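Cidside Makers forum > Student projects > Kitchen arm challenge -- lids and what goes in the pot

Plastero
Posted Sunday, 9.15 pm

Right, I said I'd start a thread after the last club night so we stop having this conversation across three different group chats. The kitchen arm project has to be ready to show in June and we still can't agree on two things: how it should hold the lid, and whether it should be trusted with the lid at all.

For anyone who missed the start of term, the task is to take the lid off the cooker, move the food between the pot and the plate, and put the lid back. Teams get 5 minutes a go and a dropped lid ends your turn. My team has been going straight for the knob with both fingers, one each side.

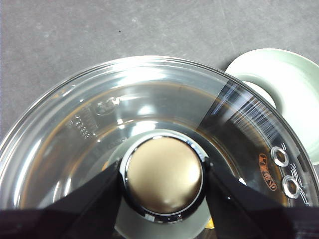

Plastero

I like this grip because the black collar gives you something with an edge to it. The domed bit on top is no use at all, the fingers just want to slide up it. But Nustik's lot reckon we're mad and should be going for the rim, so over to them I suppose.

Nustik
Posted Sunday, 9.40 pm

I didn't say mad, I said brave! My worry is that a round knob lets the whole lid turn in the fingers. We had it happen to us twice. You lift, it looks lovely, then the lid swings round a bit on the way over and when you come back down it doesn't sit flat on the pot. Grab it by the steel rim and it can't spin.

Sanna
Posted Sunday, 9.52 pm

Can't spin, no, but it can tip. All the weight is hanging off one side. I tried a rim grip at home with a kitchen lid and a pair of barbecue tongs (very scientific) and it drooped every single time.

Also who cares if it turns? It's round. Turn it all you like, it still fits.

Nustik
Posted Sunday, 10.03 pm

It matters if you're using the vents to line up your camera view, and we are. Fair point about the drooping though. I'd still like to try it with the fingers further in.

Jamshid Shirazi
Posted Sunday, 10.20 pm

Evening all. I'm supposed to be marking, so this is a nice excuse. Both grips are allowed, and I'm not going to rule on it. What I will say is that I went through everyone's logs and out of 182 goes, 40 ended early, and plenty of those had nothing to do with the lid. People are rushing the food. Slow down over the plate, please.

Plastero
Posted Sunday, 10.34 pm

Ouch, but yes, that's us. We spent so long fussing over the lid that the food part got written in one evening. The arm goes across far too fast and then we expect the fingers to open at exactly the right moment.

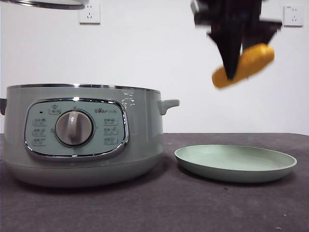
I've cut the speed for the sideways move and put a short pause in before the fingers open. The pause feels endless when you're stood there watching the clock -- but I'd take a slow finish over a supper that rolls off the table. Has anyone got a decent number for how high above the plate to let go? We've been guessing.

Sanna
Posted Sunday, 10.41 pm

We don't let go above it, we go down until it touches and then open. Costs you a bit of time. And hold it round the middle, we had a go at picking up by one end and it swung like a pub sign.

Nustik
Posted Sunday, 10.55 pm

Going right down is risky if your table height is off. Ours was, and we gave the plate a proper shove. Measure it again before every session, even if you think no one has touched anything.

Plastero, do you want to swap code for a night? You try our rim grip and I'll try your knob one, same cooker, same plate, and we post the scores here.

Plastero
Posted Sunday, 11.02 pm

Go on then. I'll send you ours tomorrow once I've taken the rude comments out.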